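Re: Stitch practice – spacing and thread length 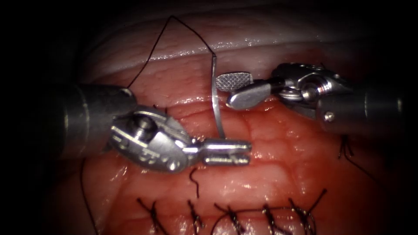
Re: thread length

Hello all, and thank you Khurram for such a kind note!

> Khurram Khokhar wrote:
> My rows wander. How long do you cut the thread?

I look back along the finished stitches before starting the next – a black row on pink tissue shows every wobble – and I cut 22 cm.

Warmly, Janjua

11 shares | 2 comments

Molero: 22 is long for me!
Skornstead: Saving this one.

Recent
Needle angles
Knots that slip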